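Trenholm table set, readme

Put together by Annag Matheson, with Hélène Turcotte doing the labels. Still a draft, fix as you go.

What it is: fruit and tableware on a white tabletop. Banana, bowl, putting one in the other or getting it back out. Plain stuff on purpose. Part of the Skarnar kitchen basics, sits beside the Jotness cups and the Escobar cutlery but doesn't share any labels with them, so please don't merge the folders.

Colours to use in the notes: bowl is "light blue", banana is "yellow". Not aqua, not teal, not golden. Hélène spent a whole Friday cleaning that up and does not want to do it agian.

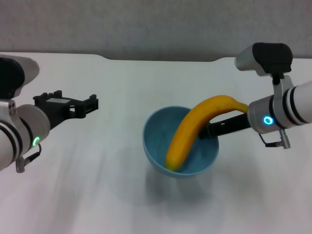 Words for where the fruit is. "In" means all of it is below the rim or lying fully inside. "Part in" means one end inside and the other up over the rim. "Out" means on the table, even if it's touching the bowl. If you can't decide between in and part in, go with part in and leave a comment. Side is always given as seen in the wide view, so left rim, right rim, near, far. The close views are turned a bit and left doesn't always match, check the wide one first.

Fruit: banana is always whole, peel on. Swap it when it goes soft. Bruised is fine, split is not. Write "ripe" or "green" in the fruit column, nothing fancier.

Bowl: plastic, goes back near the centre of the table before each new clip. No tape marks, we tried tape and everybody lined things up with the tape.

Clips are in folders of 50, last folder is short. 200 is the cap for this set. 33 still need a second look, listed in recheck.txt. Folder 8 got renamed in January so old paths to it wont work.

Close views are mostly tabletop with the grey background texture along the top. Keep them anyway. Table edge isn't straight, it has curves in it, so don't use it to level anything.

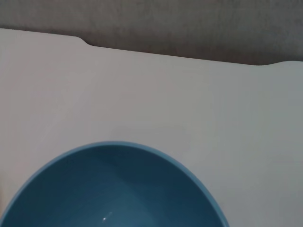 Known problems

White table, soft light, auto crop gets lost. Crop by hand or leave it full size.

Some notes say "dish" for the bowl. Same thing, change to bowl when you see it.

Fruit column blank in a few early rows. Leave blank, don't guess.

Changes go to Annag, label questions to Hélène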